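Pirkis Arm Cable Dressing Kit

For arms that run their power, signal and gripper cables on the outside. The kit holds the bundle close to the links and leaves enough slack at each joint for the full turn.

In the box: 4 strap mounts, 24 hook-and-loop ties, one length of braided sleeve and a printed fitting sheet. Part number 356. The straps close by hand and leave no marks on painted covers.

Fitting

Power the arm down and lock it out. Start at the base and work towards the wrist, one strap to each link. Never strap across a joint. Leave a loose loop at the elbow, then move the arm slowly by hand through its whole range and look for any place where the cable pulls tight or rubs.

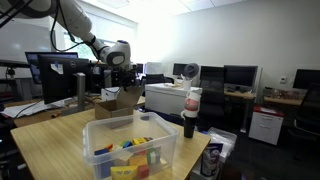 Set the wrist loop last, with the gripper fitted. A loop that is too long can catch on bins and boxes when the arm reaches down. Too short, and the strain goes to the connector. Fit the sleeve once you are happy with both loops.

Looking after it

Check the ties every 67 hours of running. Replace any that have gone fluffy or slip when tugged. Wipe the straps with a damp cloth and mild soap; solvents make them go stiff. If the outer skin of a cable is split, change the cable. Do not tape over it.

Spares

Ties and sleeve are sold separately. The older Jarnari mounts do not fit this kit.

Fitting questions: Kiều Đoàn
Orders and returns: Folke Dahlgren

Fitting sheet last revised January 19, 2025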